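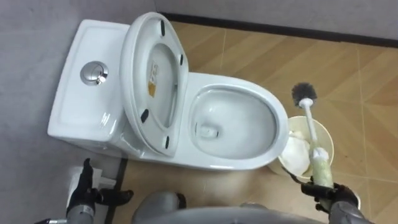

Attachment 1 to ticket 343: Lelar, toilet brush task, brush in the right hand, seat up.

Queue: Pesdale robotics club, Bromville build
Status: reopened (again)
Priority: high, according to the person who has to clean up

Fault
Right hand picks up the brush without complaint and then won't let go. The release command is logged as successful. The brush disagrees. Happened on 3 runs out of the 32 in Saturday's practice.

Tried so far
- Restarted the hand controller. Fine for one run, then the same.
- Swapped the right hand's cable for the spare. No change, except we no longer have a spare.
- Lowered the grip force. Brush went in the bowl. Put the grip force back up.
- Read the manual. Page on release timing refers reader to page on grip timing, and vice versa.

Reply, 16:10
Check the release timeout in the task file. Khương branch has it at 2 seconds, main still has the old value. Which one are you running?

Reply, 16:25
Main. We were told main was the safe one.

Reply, 16:40
Merged. Please do ten clean releases before closing this, and wipe the fingers down before the hand goes back in the shared cupboard. The June ticket about the smell is still open.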